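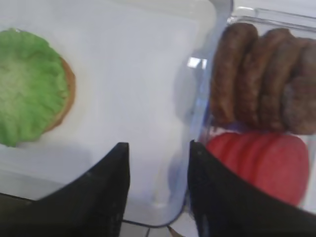
Lettuce

Lettuce is a leafy plant in the daisy family, grown nearly everywhere people grow vegetables, and I have been writing and rewriting this entry for longer than I'd like to admit. The scientific name is Lactuca sativa. The first half comes from the Latin word for milk, and if you've ever cut a mature plant at the base you know why – a white sap beads up on the cut within seconds and sticks to your fingers for the rest of the afternoon. The second half just means it's cultivated. Its closest wild relative is prickly lettuce, Lactuca serriola, a tall weedy thing with spines along the underside of the leaf that comes up along roadsides and in the cracks of my driveway.

Where it came from

Most accounts start in ancient Egypt, where tall, pointed plants that look a lot like a modern romaine turn up in tomb carvings. The Egyptians seem to have grown it partly for the oil in its seeds, and it was tied up with the god Min, who was in charge of fertility. Later on the Greeks and Romans both ate it. The Romans served it at the start of a meal in some periods and at the end in others, and they had a firm belief that it helped you sleep. That belief hung around for centuries! People dried the sap into a brown gum called lactucarium and sold it as a mild sedative well into the 1800s. Modern testing hasn't been very kind to it. I've eaten a great deal of lettuce at dinner and slept exactly as badly as usual.

From the Mediterranean it spread across Europe and into Asia. China ended up with its own branch of the family, grown for the stem, which I'll get to below. European ships carried seed to the Americas very early on, and by the 1800s American seed catalogs had pages and pages of varieties, many of them the same plant under different names. Anyone who tries to sort out old variety names is in for a long winter.

The main types

Growers don't all agree on how to split lettuce up, and I've seen lists with four groups and lists with 7. I'll stick to the ones I can tell apart at the market.

Crisphead. This is iceberg and its cousins. Tight, round, heavy heads, pale inside, mostly crunch. It ships well, and that made it the king of American grocery stores for most of the twentieth century. It needs a longish stretch of cool weather to fill out a proper head, and in my yard it has managed that once.

Butterhead. Bibb and Boston are the names you'll see. Soft, loosely folded leaves with a smooth feel and a mild, slightly sweet taste. It bruises if you look at it wrong, so it's often sold in a plastic clamshell.

Romaine, or cos. Upright, long leaves with a thick rib up the middle. The name cos is usually linked to the Greek island, though there's another camp that traces it to an Arabic word for lettuce. I have no opinion, but the other people who edit this page do.

Looseleaf. No head at all, just a rosette you can pick from the outside in. Oakleaf, the green leaf and red leaf types, and the frilly Lollo kinds all belong in this group. It's the easiest to grow by a mile and the one I'd hand to a beginner.

Batavian, or summer crisp. Somewhere between looseleaf and crisphead. It starts open and tightens as it gets older, and it puts up with heat better than most. Not well known in the United States, and it should be.

Stem lettuce. Also called celtuce, or by its Chinese name, wosun. You peel the thick stem and eat the pale green inside, raw or stir-fried. The taste is nutty, a little like cucumber, and the leaves are fine to eat too if they're young.

How it grows

Lettuce likes cool weather. Seeds sprout happily in soil that still feels cold to the hand, and many varieties simply refuse to sprout once the soil goes much above 80 degrees Fahrenheit. This is called thermal dormancy and it's the reason so many August sowings come to nothing. Gardeners get around it by starting seed indoors, or by shading the bed and watering in the evening.

The seeds are tiny and a lot of varieties want some light to sprout, so they should be barely covered. I sprinkle a pinch of fine soil over the row and leave it at that. From sowing to picking takes four or five weeks for baby leaves and up to three months for a full crisphead. Plants need steady water, as the roots are shallow and dry out quickly. Uneven watering and fast growth can bring on tipburn, a browning along the inner leaf edges caused by calcium not reaching the new growth in time. It looks like a disease but it isn't one.

When the days get long and hot, the plant bolts. A stalk shoots up from the middle, the leaves turn bitter, and small yellow flowers open at the top like little dandelions. Each flower mostly pollinates itself, so saving seed at home is pretty easy compared with squash or corn. Let the heads go fluffy, rub them between your hands over a bowl, and blow off the chaff (outdoors, please, I speak from experience).

Pests are the usual crowd: slugs, aphids, cutworms, rabbits. Downy mildew is the big disease worry for commercial growers, and breeders spend a great deal of time on resistance to it, with new strains showing up every few years to undo their work.

A local variety: the Dovine

I added this section because the Dovine kept getting a single line at the bottom of the page, and I think it deserves better. It's a looseleaf with a broad, pale green leaf, selected on the farms outside Plurura, where the ground is heavy and the springs are wet. The name comes from the creek that runs past the first fields where it was grown. It holds for two weeks in the bed past the point where other looseleafs would have bolted, and the taste is mild with a faint bitterness near the rib.

Seed was hard to find for a long stretch. The Poon seed company carried it in small packets of 588 seeds, then dropped it, then brought it back with a November catalog after enough people wrote in. I was one of the people who wrote in, so take my enthusiasm however you like. A second line called Lurkitz, darker and more crumpled, came out of the same fields. Some growers treat it as a separate variety and others call it a sport of the Dovine. The printed growers' register lists them one after the other as numbers 281 and 282, which settles nothing.

In the kitchen

In the United States lettuce is mostly eaten raw, in salads, on sandwiches and burgers, in wraps. Green leaf and iceberg are the common picks for sandwiches. Iceberg stays crunchy against something hot, while a leaf type covers the bread better and doesn't slide around as much. I go back and forth on this every summer.

Other places cook it, and I wish we did so more often. In France, peas are braised with shredded lettuce and butter. In Cantonese cooking, whole leaves are blanched for a few seconds and dressed with oyster sauce – easily my favorite thing to do with a tired head of romaine. In Korea, leaves are used to wrap grilled meat, with a dab of paste and a slice of raw garlic. It goes into soups all over the place, usually at the very end.

As for nutrition, lettuce is mostly water, close to 95 percent of it in the case of iceberg. Darker leaves carry more vitamin A and vitamin K. Romaine does reasonably well on folate too. Iceberg has a bad name for being empty, but it does have a little of everything, and people eat a lot of it.

Storing and washing

Keep it cold, and keep it away from apples, pears and ripe bananas. They give off ethylene gas, and that causes rusty brown spots along the ribs. A whole head lasts longer than cut leaves. I wrap mine in a dish towel inside a loose bag in the crisper drawer and get a week and a half out of a good romaine, less out of butterhead. Limp leaves will often perk up after 15 minutes in very cold water.

Wash loose heads in a big bowl of water so the grit sinks to the bottom, then lift the leaves out instead of pouring them off with the dirt. Bags marked as ready to eat don't need another rinse, and food safety people generally advise against it, as your sink may well be dirtier than the leaves. Lettuce has been linked to a number of E. coli outbreaks over the years, mainly because it's eaten raw and grown close to the ground, so recall notices are worth reading.

Words and sayings

"Lettuce" was American slang for paper money in the last century, along with "cabbage" and "kale." The word itself came into English through Old French, and it was probably a plural that people started using as a singular. You'll still hear older gardeners say "a mess of lettuce" for a picking big enough for one meal.

See also: Endive; Chicory; Radicchio; Prickly lettuce; Celtuce; Salad

Page last revised December 28, 2024. The section on stem lettuce still needs a source for the cooking notes.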